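Home > Bedroom & Linens > Furniture

Bed frame for a rental bedroom: wood panel or padded headboard?

flundside_renter
Posted 6 October 2022

Hi all, long time reader, first time I've had to ask something. I moved into a one bedroom in Flundside in August and I've been sleeping on a mattress on the floor ever since (my back has opinions about this). So now I'm finally buying a proper bed and I can't make up my mind.

I like the look of a padded headboard, and I read in bed most nights so something soft to lean on sounds great. But my sister had one years ago and it got a greasy patch right where her head went and she never got it out. The other choice is a plain wood frame with a solid panel at the head. Cheaper, easier to wipe down, but I worry it'll be like leaning on a door.

Things that might matter: the lease says no drilling into walls. I'm on the third floor with a narrow stairwell that turns twice. The floor slopes a bit toward the window. I have a cat who is mostly well behaved. Budget is flexible but I don't want to go crazy, and the set I saw in the Kahsay window was 2000 dollars before the mattress, so that's out!

Also how do people stop the headboard knocking on the wall? My neighbor's bedroom is right on the other side and the walls are thin.

Thanks in advance, sorry this got long.

3 replies

ilinley_lou
Wood. Padded ones are dust magnets. Get a big pillow to lean on and you're done. I've had my wood bed 16 years and all I've ever done is wipe it with a damp cloth.

flundside_renter
Ha, ok, short and to the point. What kind of pillow though? Mine slide down all the time.

ilinley_lou
The wedge kind. Any store has them.

mattress_on_the_floor_no_more
I was in your exact spot last year so I'll tell you how it went for me. I bought a padded one online without sitting against one first and it was way too low. The mattress came up so high that there was hardly any headboard left, and what was left hit me between the shoulder blades. I sent it back and it cost me 75 dollars in return shipping, plus an afternoon of swearing at a cardboard box.

So before you buy anything, work out how high your mattress will sit. Frame height plus mattress, then sit on it (or picture sitting on it) and see where your head ends up. If you've got a thick mattress you need a tall headboard, period. The listings give total height from the floor and that number sounds big until you take the bed away from it.

For the stairs, look for a frame where the side rails come off and the headboard is its own piece. Mine came in two boxes and I got them up alone, one at a time. My friend's came as one giant padded panel and they had to take the apartment door off its hinges. I'd measure the stairwell at the turn too – the straight part tells you nothing.

I don't have a cat so no idea about that. My other tip would be to buy sheets first and see what color you end up liking, but I think I'm the only person who shops that way round.

destcombe_beds_and_bits
I've owned both kinds and I help my aunt with furniture for her two rentals in Destcombe, so I've put together more beds than I ever wanted to. I'll go through your points in order, or near enough.

Greasy patch
It's real, your sister didn't imagine it. Hair products are the main thing. You can drape a throw or a long pillow over the top, or just vacuum it every couple of weeks with the brush end and spot clean with a little dish soap in water as soon as you see a mark. Test it on the back first, some fabrics leave a ring. If the tag says dry clean only, believe it. A mid gray hides a lot more than cream does. I had cream. Never again.

The cat
Flat, tight weaves are your friend. Anything loopy will get picked at, and velvet is a bit of a gamble (some cats ignore it completely, one of ours went at it like a tree). If yours already has a scratching post it likes, I'd put that near the bed for the first month.

Knocking
Nine times out of ten it's loose bolts. Tighten everything after the first week, then again a month later, the wood settles and they work free. After that, stick felt pads on the back of the headboard where it would touch the wall, or just pull the whole bed out an inch or two. With your sloping floor I'd slip a thin furniture shim under the low legs before doing anything else. A bed that rocks will knock no matter how many pads you use. No drilling needed for any of it.

Squeaks
You didn't ask but you will. Rub a plain candle along the slats where they sit on the rail. Cost me nothing and it lasted ages.

Looks
I know you said wood or padded, but there's a middle road and it might suit you best. Some headboards are padded in the part you lean on and have wood around them, so the edges take the bumps when you're carrying the thing upstairs. The gray one with the vertical channels and the light wood frame is the kind I mean, and the brown panel with the pale border next to it is closer to your plain wood idea. Channels do collect crumbs, I'll be fair, so run the vacuum nozzle down them now and then.

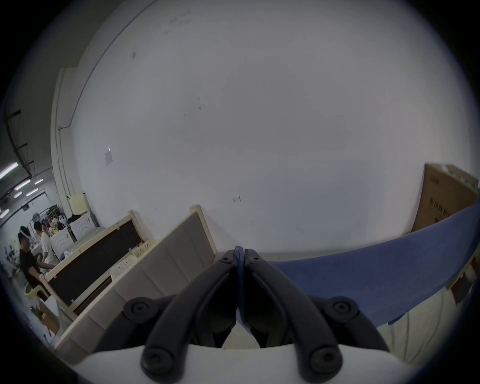
Slats
Check how far apart they are before you order the mattress. Foam wants them close together, and a few mattress companies won't honor the warranty if the gaps are too wide. Ours in the back bedroom had to have 7 extra slats cut at the lumber yard, cheap enough but one more errand.

Price
You don't need to go anywhere near that window price. Look at end of line stuff and floor models. Ask if the bolts and the wrench are included, floor models lose them constantly! And go sit on the thing in the store. Shoes off, back against it, stay there a few minutes like you're reading. Sales staff have seen it all before.

flundside_renter
This is so helpful, thank you both. I measured the turn on the stairs tonight and a one piece panel is never going to make it, so it'll have to be something that comes apart. Leaning toward the wood edge with padding now. Will go sit on a few this weekend and report back. Does the candle thing work with a scented one? That's all I have in the house.

destcombe_beds_and_bits
Should do, but your bed will smell like vanilla or whatever it is for a while. Get a plain white one from the grocery store.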